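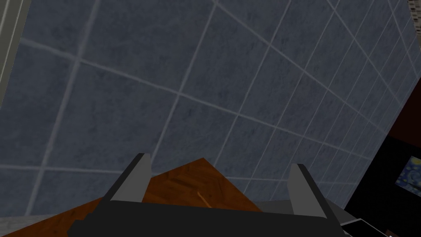

Sending a pallet with Leveo: your questions

What do you actually move?
Palletized freight, mostly! I run a small LTL service (that's less than truckload, so you pay for the space you use) between Barnomholm and Clusanthorpe. Machine parts, bottled sauce, a lot of garden furniture in spring.

How much does it cost?
A standard pallet up to 441 pounds is $243 dock to dock. Heavier than that, email me the weight and height and I'll write back with a price, usually the same afternoon.

Do I need a loading dock?
Nope. Ask for the liftgate when you book, please, and not when I'm already parked outside. It adds $15.

When does the truck leave?
Thursday evening. Freight has to be at the Urquhart yard by 4 p.m., wrapped and labeled on two sides. I love a late booking as much as anyone, but 4 means 4.

How should I wrap it?
Tighter than you think, and catch the wood of the pallet with the first few turns so the load and the base stay together.

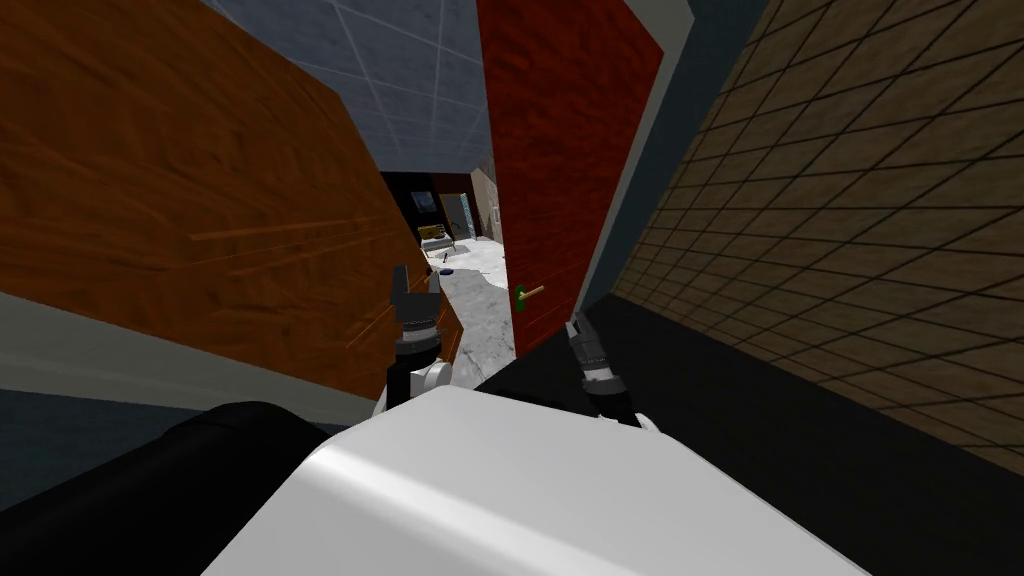 Pacita Magbanua wrote in to say that corner boards under the wrap stopped her cartons getting crushed by the straps, and that she now puts them on every load. I'm with her on that one, and I sell them at the yard if you run out.

Can you stack my pallet?
Only if you tick "stackable" on the form. Leave it blank and nothing goes on top.

Who do I call about a claim?
Kirsty Carnegie, extension 529. Note any damage on the delivery receipt before you sign it, and keep the packaging until she's been in touch.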